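# Week 6 – Coastal water quality: sampling and beach advisories 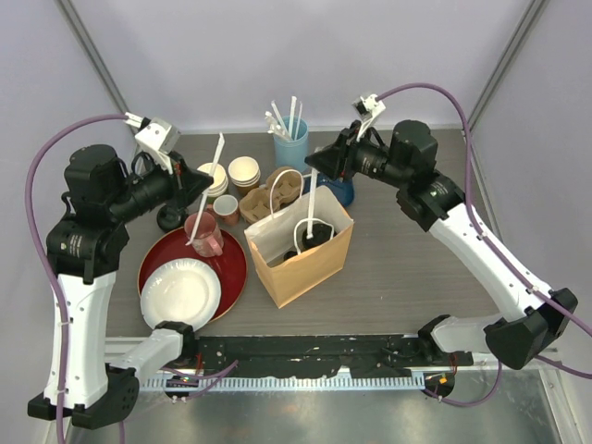
Last week ended with the sources of faecal contamination at an urban beach. This week covers how the contamination is measured and how a result becomes a sign on the sand. Worked material refers to the Sisness foreshore, which receives stormwater from two outfalls and has a tidal creek at its northern end.

## 6.1 Indicator organisms

Pathogens are seldom measured directly. Programs rely on indicator bacteria, which share a source with the pathogens and are cheaper to culture. In marine water the usual choice is enterococci, as they persist longer in salt water than *E. coli*. Results are given in colony-forming units per 100 mL.

A high count does not identify the source. Dogs, gulls and a broken sewer main can produce the same number. Source tracking is treated in Week 8.

## 6.2 Sampling at Sisness

- Sites: 13, numbered south to north. Sites 1 and 2 bracket the Dimell Street outfall.
- Depth: knee to waist, bottle opened below the surface, mouth facing the current.
- Storage: on ice, in the dark.
- Field sheet: tide state, wind direction, rainfall in the previous day, birds present.

Record the tide as rising or falling, not only as high or low. The creek discharges on the ebb and Site 13 is unusable for comparison if this is missing.

## 6.3 From count to advisory

The Sisness program applies a single-sample trigger of 200 cfu/100 mL. Above the trigger the site is resampled; a second exceedance posts the advisory. A count above 1000 posts it at once, without resampling.

Culture takes a day. The advisory therefore describes yesterday's water – a known weakness of the method. Two responses are in use:

1. Pre-emptive advisories after heavy rain, lifted when a clear sample is returned.
2. Regression models using rainfall, tide and solar radiation. The Karabulut model (reader, section 4) is of this type. It performs well after storms and poorly in dry weather.

## 6.4 Averages

Counts are strongly right-skewed. Use the geometric mean or a percentile for seasonal grading; the arithmetic mean is dominated by one or two wet-weather samples. Zero counts must be replaced before taking logs – state the substitution used.

## Before the tutorial

Read Çetinkaya, K., *Foreshore Monitoring Notes*, chapter 2. Plot the June data for the Jastau Creek sites on a log axis and mark each exceedance of the trigger. Bring the plot on paper.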